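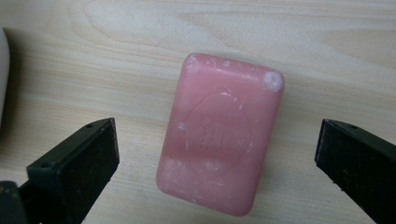 Chapter 2
What Will It Cost, and What Will It Pick Up?

Most of us, when we are first handed a budget for equipment, go straight to the price list. I did it myself, years ago, and I have watched a good many students do it since, so please don't feel scolded if you have already peeked at the tables on page 169. They will still be there when you come back to them. Before we open a single catalogue, though, I would like you to spend a little while with the things your machine is going to handle.

Take Loubna Bouzid, whose small packing firm, Grinel, we shall follow through this chapter. She had set her heart on a Magnusson arm, and had very nearly signed for it one Saturday morning when her colleague Gediminas asked how wide the fingers opened. It was a fair question – Grinel packs soap, and a bar may be rounded, domed on top, a bit chalky at the corners, and lying at whatever slant it was left in. The quotation covered the arm and its controller. Fingers, pads and spare pads came to a further £657, and fitting them was extra again.

By the end of the chapter you should be able to write a handling list for a workplace you know, turn that list into questions for a supplier, and draw up a first budget that keeps the purchase price apart from the running costs (pads wear, and somebody has to order new ones!).

2.1 Starting with the object

Choose one item that is picked up by hand at present, and fetch a real one if you possibly can. Measure it across its narrowest and widest parts, weigh it, and then write down how its surface feels.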